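Zeleke in the kitchen: a small gallery from the Hiltik household runs

Posted September 12, 2025

Welcome, and thank you for dropping by! We have been promising a gallery page ever since the Jerden write-up went online in March, and several of you have written in (very kindly) to ask what our simulated home looks like from the robot's side of things. All the pictures come from Hiltik, our rendered house, where we try out Zeleke, the method we use for teaching a robot to plan its reach and its route together instead of one after the other. Click through at your own pace, and do put the kettle on first if you like a long caption.

1. Close quarters by the fridge

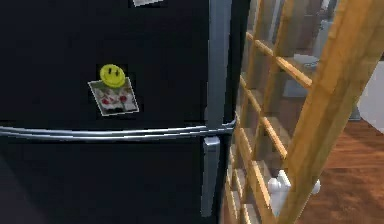

We are very fond of the kitchen, even though it has given us more late evenings than any other room in the house. Zeleke learned from 344 practice runs in Hiltik, with the starting position shifted a little each time, and our older planner, Metier, was given the very same starts so that the two could be compared fairly. Over 86 test runs that neither of them had met before, Metier finished 44 and Zeleke finished rather more, though we are still checking the borderline ones and would sooner give you the proper total in the paper than a hasty one on a gallery page.

2. The glazed door and the bin in the corner

Glass is a lovely thing in a house and a dreadful nuisance for depth estimates! A door like this one, with its small panes and the grey shapes of the room showing faintly through them, is just the sort of thing we wanted in the test set, and the grey bin tucked in behind it makes the free space narrower still. Metier tended to treat panes as open air, while Zeleke looks for the wooden bars between them and plans its way round the whole door.

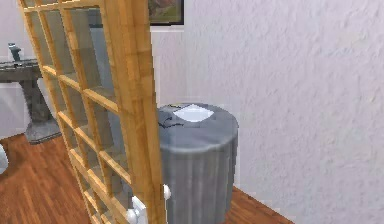 3. More to come

We have 1200 further renders waiting to be sorted, including the hallway and the stairs, and we will add our favourites as we get through them.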